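Over-sink dish rack keeps sliding about – and where do you put the veg?

Posted in Kitchens & Worktops
3 replies

Trinidad Cabello

Hello all, hoping somebody with a double sink can help as I'm going round in circles.

We moved the kitchen end of our studio about in October and ended up with a double-basin stainless sink set into a white worktop, the sort with faint grey marbling. I like it very much but there's hardly any draining space, so I bought one of those expandable racks that sits across the top of a basin. Steel rods, blue plastic ends, you pull it out until it fits. Mine's a Cestlow and it lives on the left-hand side, over the bigger basin.

Two things are driving me mad. First, the rack creeps. I put a couple of plates down and by the end of the washing up it has shuffled towards the tap, and one evening a mug went straight down the gap (it survived, I nearly didn't). Second, I rinse all my fruit and veg in the small basin when I get back from the market and then there's nowhere for it to go. It just sits in there half the morning – and then somebody comes along wanting to tip out a cold coffee and I'm shouting across the room to mind the tomatoes. 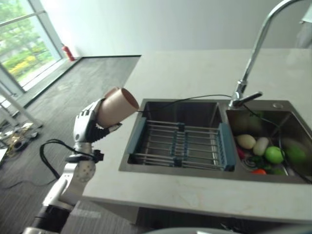

The sink, with the rack over the left side and the veg in the right

Is there a better way round of doing this? Should the rack go over the little basin instead? I'd prefer not to buy yet another gadget if I can help it, and drilling into the worktop is a definite no.

Stuva

Ooh, I had exactly this with my last sink! The creeping is nearly always the rack not being pulled out far enough. People stop when the end pieces touch the rim, but you want them properly over it with a bit of push outwards. Take everything off, give the rim a good wipe (mine had a film of washing up liquid on it that I couldn't even see, slippery as anything), dry it, then stretch the rack out and press down on both ends. If it still wanders, cut two little strips of that rubbery drawer liner and tuck them under the ends. Costs next to nothing and you can throw them in with the dishcloths when they get grubby.

As for which basin, I'd leave it over the big one. You lose a bit of washing space but you can slide it back or lift it off for a roasting tin. Over the small one you'll only fit a few mugs and you'll be cross again in a week.

For the veg I would use the rack! Wash the plates later, tip the fruit and veg out onto the rods, let them drip for ten minutes and then into a bowl lined with a tea towel. Leafy things go in a colander first or they'll slither through the bars. I do limes, tomatoes and potatoes like this every week and it's no bother. Just give the rack a scrub first if you've had raw meat plates on it.

And agree a coffee side! In our house cold tea goes down the left and food is on the right, and I got there in the end by nagging – a washing up bowl in the food side helped too, as you can lift the whole lot out when somebody needs the plug.

Bustamante77

get a bigger sink lol

Cornotel

Agree with Stuva about pulling it out further. One thing to add, check whether the rack has gone slack in the middle. Mine had plastic connectors where the two halves slide over each other, and after a year or so they'd worn and the whole thing closed up under any weight. No amount of drawer liner was going to fix that. Hold it up by one end and give it a shake, and if it slides shut on its own it's on its way out.

I wouldn't leave greens sitting in the basin all morning though, mine go limp and then a bit slimy at the bottom. Shake them, roll them up in a clean tea towel and put them in the fridge, towel and all. Roots and limes will put up with being left.

Trinidad Cabello

Thank you both, (and Bustamante, no!). I've just done the shake test and it stays open, so I'm off to find the drawer liner. Greens are in a tea towel as I type. Will report back on the coffee drinkers.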